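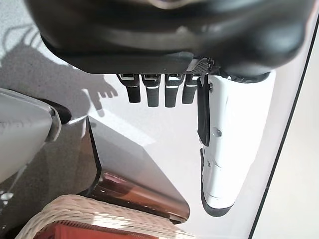
Figure 1. Robotic hand with the fingers pointing down.

Night Shifts at Home: Sleep Loss Among Family Caregivers in Fleltport
Student project report by Rūta Ķēniņš and Rafferty Ferreira
Supervisor: Carol Ackroyd

Background
Many people who look after a parent or spouse at home get up several times a night. We wanted to know how this affects their days, and whether they had told a doctor about it.

Method
We asked 39 caregivers to keep a sleep diary in November. Of these, 30 returned a diary we could use. Each person wrote down when they went to bed, how often they got up and why. We then held a short phone interview with everyone who agreed to one. The interview questions were tested first on two caregivers from Musberg, whose answers are not included.
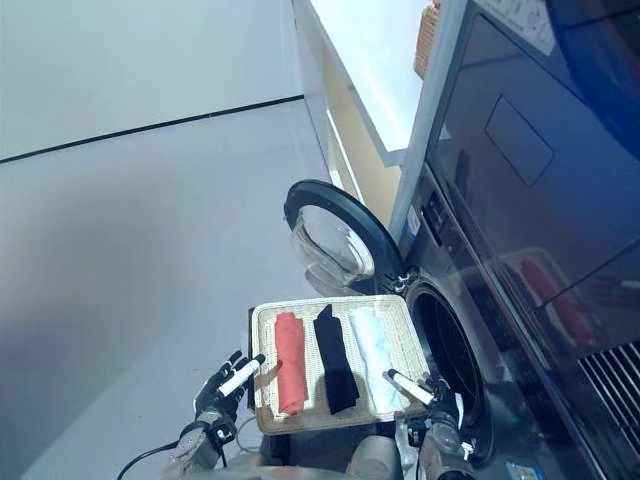
Figure 2. Tray with three garments in front of a washing machine.

Results
The most common reasons for getting up were helping with the toilet and checking on a noise. Caregivers who shared a bedroom with the person they cared for woke more often. Several said they put off laundry and shopping until Sunday, when another relative could visit.
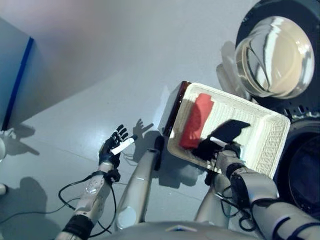
Few had raised the problem with a doctor. Those who had were mostly asked about it during a visit for something else.

Limits
Our group was small and came from one town. Diaries filled in the next morning may miss short wakings. We did not measure sleep with a device.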